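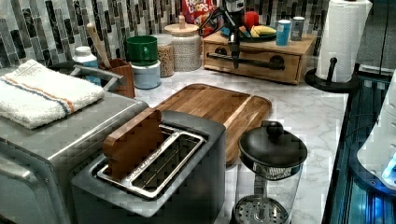 By the Guérin workshop desk | 11 September 2025

Gallery: House rules for kitchen robots

The Pralletance checklist has 33 rules for running an arm on a kitchen counter. Olance, which drew it up, says following them makes a bench "home ready." I have my doubts. Most of the rules cover paperwork, and three cover the counter itself.

The arm at work by the drawer organizer, with a towel folded over the steel appliance at the left. Rule 12 says to list all cloth within reach. It never says how far reach goes.

A wooden slice of toast stands in the toaster slot. Toy food is allowed under the rules – fine for practice, but I wouldn't sign off on breakfast from it.

There's a glass French press up front, too. "Glass to be noted," says the checklist. Noted by whom, and then what?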